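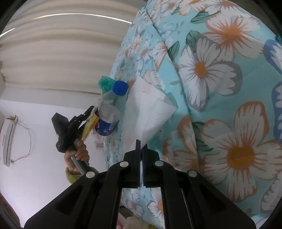 *Dos pinzas de mano junto a un edredón de flores, con el cepillo amarillo ya sujeto en una de ellas.*

Antes de tocar un solo objeto, Rosângela Arruda abre y cierra la pinza con el pulgar, despacio, y pega la oreja. «Si roza, lo oyes antes de verlo», explica. En Koltorness cuidan así sus herramientas de mano: mordazas negras, un varillaje con pasadores plateados a la vista y una empuñadura que se lleva todo el desgaste de la jornada.

La rutina me encantó. Primero se pasa un paño por los dedos, que acumulan una pelusa increíble cuando se trabaja entre ropa de cama (¡y aquí hay flores naranjas y blancas por todas partes!). Luego se revisan los pasadores. Viola Negri lleva la cuenta en un cuaderno: cada 50 sesiones se desmonta el varillaje entero, se limpia y se vuelve a montar. Una de las pinzas va ya por la sesión 139 y conserva los brazos originales.

El ajuste fino llega con los objetos. Un cepillo pide un cierre firme y un buen ángulo de muñeca; una botella de plástico transparente cede enseguida si se aprieta de más. El papel doblado es el favorito de Yolanda Palomino, que lo usa para comprobar que las puntas se encuentran a la misma altura. Cuando no coinciden, afloja un tornillo, corrige y repite la prueba. La última vez tardó 14 minutos, y se le notaba feliz.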